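### 4.2 Simulationsumgebung und Versuchsaufbau

Die Datenerhebung erfolgte vollständig in der Simulation. Als Szenengrundlage diente der am Projekt Irkier entwickelte Generator, der Wohnräume mit wechselnden Oberflächen, Möbeln und Tischgegenständen erzeugt. Für die vorliegende Untersuchung wurden 153 Szenen ausgewählt und jeweils mit zwei Blickrichtungen gerendert. Die Zuordnung der Texturen zu Wänden und Decken geschieht zufällig; auf Realitätsnähe wurde hierbei bewusst verzichtet, um die Abhängigkeit der Greifstrategie vom Hintergrund zu verringern (vgl. Pan und Kawaguchi). 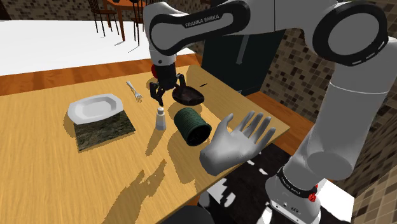
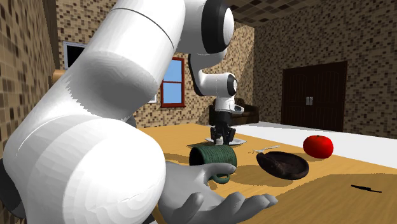
**Abbildung 3:** Tischszene mit Geschirr in zwei Ansichten. In beiden Ansichten weist der Zweifingergreifer des weißen Arms nach unten, die graue Hand ist mit der Handfläche nach oben gerichtet.

Jede Episode ist auf 30 Sekunden begrenzt. Die Ausgangslage der Gegenstände wird zu Beginn neu gezogen, wobei auch gekippte Lagen zulässig sind - insbesondere bei zylindrischen Gefäßen, deren Griffpunkte sich dadurch deutlich verschieben. Überschneidungen zwischen flachen Objekten werden nur dann verworfen, wenn die Kollisionsprüfung eine Durchdringung meldet.

Insgesamt standen nach der Filterung etwa 400 Episoden für das Training zur Verfügung. Die Annotation der Greifphasen übernahmen Sachiko Sakai und Rommel Bautista unabhängig voneinander; abweichende Phasengrenzen wurden gemeinsam überprüft und gegebenenfalls korrigiert. Die Auswertung der verbleibenden Episoden ist Gegenstand von Abschnitt 4.3.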